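About Gesby

Gesby is a small workshop that sets up and looks after tabletop robot cells. We are a team of eight. Most of our customers are university labs and product teams who have bought an arm and a couple of cameras and want the thing to still be working in six months. We also run one cell of our own, called Cliso, and much of this page is about that one, as it is the cell most visitors ask about.

How we started

The company was started by Nobuhle Mokgethi, who had spent years servicing packaging lines and was tired of driving to sites where the machine was fine and the table under it had moved. Her first paid job here was re-levelling a bench. She is still the person who signs off every cell before it goes back to work, and she still checks the bench first.

We moved into our present space, an open floor with the ceiling services left bare, because the rent was fair and the floor didn't shake. The name came with the lease. The last tenant's sign was already on the door and we liked it.

The Cliso cell

Cliso handles mahjong tiles. It stacks them and builds walls with them, then takes them apart again. Tiles are good work for a cell you want to learn from. They are small and shiny, they sit close together, and a wall two tiles high leans or splits if the gripper comes in crooked. Faults that would stay hidden for weeks with a cardboard box show up in a morning.

The table is white and glossy, with a black mouse pad laid flat on it in front of the tile walls. A grey fabric divider stands along the back so that the fixed camera has a plain background at table height. The divider has its own metal bracket and feet and is not attached to anything else, so the first job of the day is to check that it is where it should be. 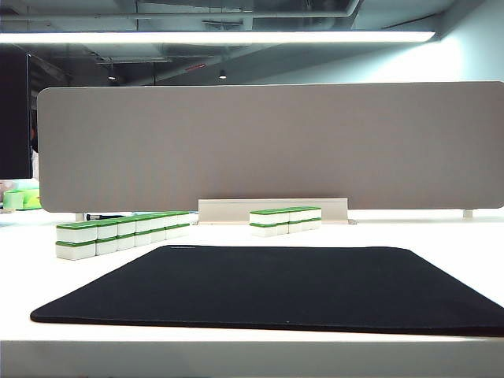 Looking after the cell

The daily check is done before the arm is powered. Whoever opens up wipes the table with a dry microfibre cloth, then squares the pad to the marks we keep in the cell's logbook. The fixed camera is compared with its reference picture. If the edge of the divider doesn't line up with the reference, we move the divider and leave the camera alone. Most of the time it is the divider.

The arm is then powered and sent to its home position. The gripper is opened and closed on nothing, and then on one tile. We listen as much as we look. A finger pad that has started to peel makes a small tick when it lets go.

Once a week the finger pads come off and are washed in warm water with a drop of dish soap. They go back on dry. Every 2000 grips we replace them whether they look worn or not. We used to run them until they failed, and our longest set got to 2680 before it dropped a tile on the table, but the last few hundred grips of any set were poor enough that we had to repeat the work.

The wrist camera takes the most care. It works very close to the tiles, and the green backs are polished, so the overhead light comes back at it as a pale patch across the top of whatever is nearest. Up close the backs also carry a fine pattern of lines that change direction every few millimetres, and the focus is set on those.

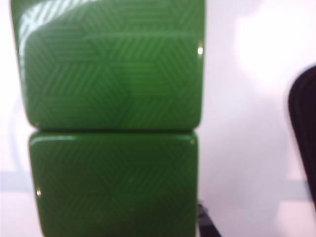
We lock the exposure by hand and write the value down. Automatic exposure gave us trouble for most of the first year, as the picture would darken each time the gripper came in over the white table and the tile edges went with it. The lens is cleaned with a blower and a lens tissue, never with the cloth used for the table. After cleaning we run the focus check again, even if nobody thinks the ring was touched.

Cables are checked at the wrist, at the elbow and at the base. The wrist cable is the one that fails. We keep 2 spares made up and labelled in the drawer, and swapping one takes less time than finding out which wire has gone.

Repairs

If something breaks on Cliso, it is written up before it is fixed. The entry says what the cell was doing, what was heard or seen, and what was touched afterwards. We ask customers to do the same with their own cells. Half the repair calls we take are for a cell that three people have already adjusted, and putting it back to a known state is the longest part of the job.

We stock finger pads, cables, fasteners and camera mounts. Motors and controllers go back to the maker. We don't open sealed joints, and we will tell you so on the phone to save you the freight.

Working with us

We take on new cells twice a year, with the next group starting in February. A setup normally includes the bench, mounts, camera positions, a logbook and a day of training for the people who will be opening up each morning. Brundino, who build benches down the road from us, supply the tables. Goicoechea do our machined brackets and are the reason they all fit.

Visitors are welcome if they call first. Please leave drinks at the front desk, and don't lean on the table.

Page last updated 9 January 2024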